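Kellham Shared Workroom: Minutes of the Fittings and Storage Meeting, September 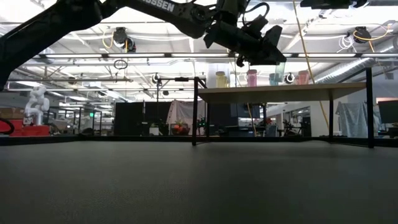

Minutes taken by Siebe Timmermans | Posted under: Meetings, Storage | Wednesday session

Meeting opened at 4:10 p.m. Minutes of the previous meeting were accepted with one correction: item 3 should read "shelf height above tabletop," not "shelf height above floor."

1. Raised shelf on the gray table

The shelf stays where it is. The wood-toned board between the two black posts is accepted as the pattern for the other two tables. Height from tabletop to underside of board is 400 mm. Kiều asked whether this could be lowered to match the rack by the door. Not agreed. Trays from the Gusstead cabinet are stored under the board during cleanup and need the full height.

The side crossbar was discussed. Kiều proposed removing it on the new units to save material. Siebe would like it kept for hanging cloths. Left open until a quote is in.

2. Cups and containers

Plastic remains the only material allowed on the raised shelf. Glass and ceramic go in the low cabinet. Cups are to stand in a single row. Stacking is not permitted on the board, as stacked cups were found on the floor twice during August.

Color use was discussed at some length. The present mix of yellow, pink and teal is easy to tell apart from across the room, but the two pinks are close enough to be confused. Proposal: move the light pink cup to the right of the row and keep it there. Agreed. The pale yellow container keeps the left position. A replacement for the light pink cup will be looked at when the next order is placed.

Order to Plakier: one carton of mixed plastic cups, 100 pieces, catalog line 913. Kiều to confirm that white and green can be had in the same carton. If they cannot, order white only.

3. Table surface

The matte dark gray top marks less than the old white one but shows dust. Wipe with a damp cloth and then a dry one. No spray cleaner near the black rim at the back; residue collects along it and has to be taken out with a brush. The brush is kept in drawer 2 and should be put back there.

Request for a second coat of sealer on the top: deferred. The supplier's data sheet gives a curing time that would take the table out of use for most of a week.

4. Lighting

Readings were taken at the tabletop with all ceiling fixtures on. Result at the center of the table: 541 lux. Under the shelf the reading is lower, but no figure was recorded. Siebe to repeat the measurement with the blinds down and to note the value under the board this time.

The fluorescent tubes will be kept until the current stock is used up. A change to LED goes on the list for the next budget round.

5. Labels

Shelf labels are to be printed in black on white, same type size as the drawer labels. Draft wording was read out and accepted, with "beakers" changed to "cups" throughout. Labels go on the front edge of the board and are not to be stuck on the cups.

Actions

Siebe: light readings, label printing, quote for two more shelf frames with and without the crossbar.
Kiều: Plakier order, check of the low cabinet for leftover glass.

Any other business

The key to the Gusstead cabinet sticks. Graphite only, no oil.

Meeting closed at 4:55 p.m. Next meeting at the same time, in the small room if it is free.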